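Skostley Proofreading Markup Set
Data card, revised July 24, 2022

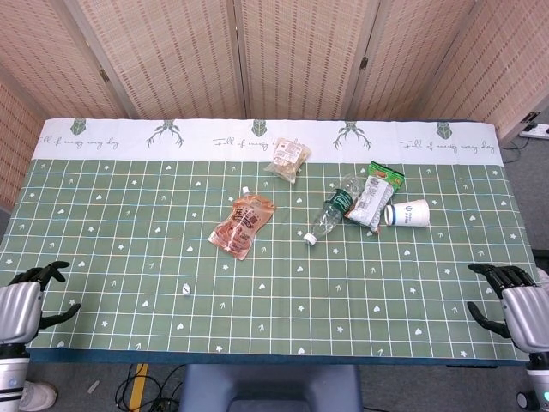

What does one record in the set contain?
Each record holds one sentence as the author wrote it, the same sentence after proofreading, and a list of the changes between them. Every change carries a type code and the initials of the proofreader.

Sources
The sentences come from newsletters and staff handbooks supplied by Podthorpe and Waweru. Both suppliers agreed to release for research use. Headings, captions and tables were removed before sampling.

Change types
There are 12 codes. Ten cover spelling, punctuation, capitals, hyphens, number style, agreement, tense, missing words, repeated words and word order. The other 2 are QUERY (a note to the author, text left as is) and STET (a change made and then withdrawn).

Process
Two proofreaders marked each sentence separately, using the Floltbridge style sheet. Where they differed, Darren Naylor chose the final version. The rejected version is kept in the field alt_text_b.

Format
UTF-8, one JSON record per line. Offsets count characters, starting at zero, and refer to the original sentence.

Known problems
Serial commas are marked unevenly in the Waweru files, which were finished before the style sheet settled the point in June. Curly and straight quotes are mixed. STET records may have an empty change list.

Not covered
Rewriting for tone, fact checking, and layout.

Contact
Send corrections to Darren Naylor with the record ID and the field name.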